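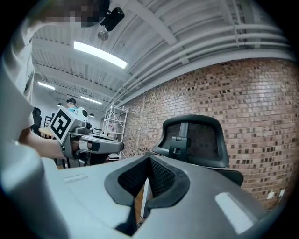 The open build night at Arkadon had been on my list since last fall, and I finally made the drive over. Arkadon is a shared workshop where members rent shelf space and get the run of the tools, and for the past while a small group there has been building Traser, a home-grown setup for teaching a robot arm by hand. You hold a gripper, you do the chore yourself, and the recordings become lessons for the arm. I had read their build notes twice and still didn't really get it until I was in the room with one in my hands. The room helps, too. Brick wall, white steel beams overhead, pipes running along the top of the wall and curving off toward the back, and in the middle of it all people waving gray grippers with big black-and-white markers on top. I was grinning before I got my coat off.

Getting there: take the exit for Vuvent and ignore your phone when it tells you to turn at the light. The entrance is one street farther on, past the old Valentini piano showroom. Parking in the side lot is free in the evening. Ring the bell, the door is heavier than it looks.

Aidan Cronin met me and put me to work inside five minutes, which I loved. He did most of the mechanical design and he's the sort of builder who hands you the bad version first. The first Traser gripper opened with a bicycle brake lever. It felt great for ten squeezes and then your forearm started to complain. Version two had a trigger and a spring from a clothespin. Version four is what they use now, and closing it feels a bit like using salad tongs, with soft pads on the inside of the fingers that give a little when you grab something. I picked up a pencil, a sponge and a grape. (The grape survived me. It did not survive the guy next to me.)

The pads took them the longest, Aidan said. The shape has to let a small object settle toward the middle without you thinking about it, and if the surface is too slick a mug handle will spin on you. They cast one set in bathroom silicone that never fully cured, and he still keeps it in a jar. I asked to touch it. Don't ask to touch it.

Then the markers. The software has to know where each hand is in the room, and the square patterns are how it keeps the two grippers straight. Each one gets its own pattern. Early on they printed the same one twice and spent an evening watching the left hand teleport into the right hand on screen. I got to see a replay of that and it's hilarious, like a bad ghost movie. Matte paper matters a lot, by the way. Glossy prints catch the ceiling lights and the tracking drops out, and the ceiling lights at Arkadon are not shy. If you build one of these at home, that would be my first tip, and it costs you nothing.

The software side belongs to Rūta Ķēniņš, who was very patient with a visitor who had plenty of questions and no Python. She walked me through what a "take" is. You start with your hands in a known spot, you do the task at a normal pace, you stop. A take for folding a dish towel runs 20 seconds if you know what you're doing. Mine was closer to a minute and she kept it anyway, marked "slow," and said slow ones are useful as long as they're labeled. They have 2,599 takes saved so far! All done by members after work, most of them towels and cups, with a strange number of takes of somebody putting the cap back on a marker pen.

I asked what she'd throw out if the drive filled up. The ones where people talk with their hands, she said. You finish the task, you turn to your friend, and you gesture at them with a gripper. The arm learns that too.
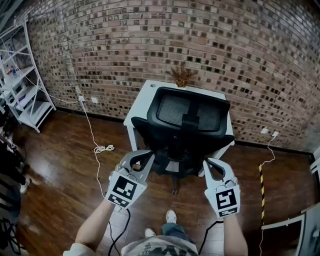 Two grippers, one per hand, with the cables trailing down toward the bottom.

Two hands is where it got hard for me. With one gripper I felt like a natural. With two I turned into a crab. You can't see your own fingers, so you keep checking both tips, and I kept steering one into the other. Rūta's advice was to look at the object and let your hands come to it, and that did help. The cables are the other thing. They hang down and tug at you a little when you reach, and after a while you learn to step back and gather them up before you go for something low. Aidan wants to go wireless by April. Rūta wants him to fix the connectors first. I am with Rūta on this one – I wiggled mine and lost a whole take.

They have a practice course that anyone can try. Walk up to the little white table, pick up the thing on the card, carry it to the wire shelves, set it down without knocking anything over, walk back. It sounds like nothing. The office chair counts as an obstacle and people roll it to a new spot between runs, so you never get to do it from memory. My best score was 7 out of a possible 50. The current record holder is a retired dental hygienist, and having watched her do a run I believe it. Her hands barely move.

The arm itself was on a bench in the other room with its cover off when I came by, and I only saw it run for a few minutes near the end. It picked up a cup, set it on a saucer, and missed the second cup by the width of a finger. Everybody cheered for the first one and groaned for the second. I don't want to oversell it. It's slow, it needs the cups more or less where it has seen cups before, and if you swap in a taller one it pushes it over with great confidence. But it was doing a thing that people in that room had taught it by holding tongs, and I have to say that got me.

A few notes for anyone who wants to go:

Build nights are open to visitors, but send a message ahead of time so they know how many grippers to charge up and lay out.

Wear sneakers. The floor is smooth wood and there are cables across it, so look where you step.

Short sleeves are good. My sweater cuff kept getting between the finger and the housing and I ended up with it pushed over my elbow all night.

Bring something from your kitchen drawer. They like new objects, and mine (a melon baller) went straight into the practice course. It is very hard to pick up a melon baller.

If you want to build your own set, ask for the parts list on paper. The one online is two versions behind and still has the clothespin spring in it. Aidan marked up mine in pen, including which screws to skip, and said the housing prints fine on a small machine as long as you turn it on its side. My printer is older than his and I have my doubts, but I've cleared the bench and I have one left finger done already. It's a bit warped. The right one is on the printer as I write this, and I'll post how the pads come out.

Next build night I'm bringing my sister, who can fold a fitted sheet, and we'll see what Rūta makes of that.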